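Loudness and the small label

Small labels that release regional folk and dance music have a mastering problem, and most of it is of their own making. A record is sent out at one level for streaming, and the same file is then used for the download, the CD and the radio copy. The streaming services turn it down. The radio processor squashes it again. The listener at home gets a flat drum sound and blames the band.

I went back through 292 tracks in my own collection, all from labels with fewer than 30 releases. The worst cases were hand percussion recordings, where the attack of the drum had been shaved off to gain a level that playback then removed. 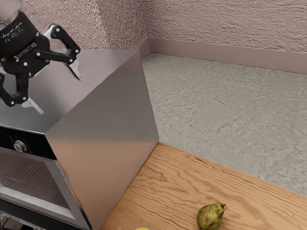

Lodhi, Mar 7, 2021

Emese Pálfi, who masters for Gravel, argues that two versions cost too much. Her rate for a second pass is 7 per cent of the first, which seems to me a weak case for going without. Shakuntala Kanaujia takes the other side. Her Jenero sessions were issued at a lower level in August, and the tabla keeps its edge at any volume I care to use.

The objection I take seriously is that quiet records get skipped. In a shop or a car this may be true. With level matching switched on, the difference is gone before the first bar ends.

Labels should ask for the unlimited mix, keep it, and print the measured loudness on the sleeve. Grustulico already does this on its reissues, in small type under the track times.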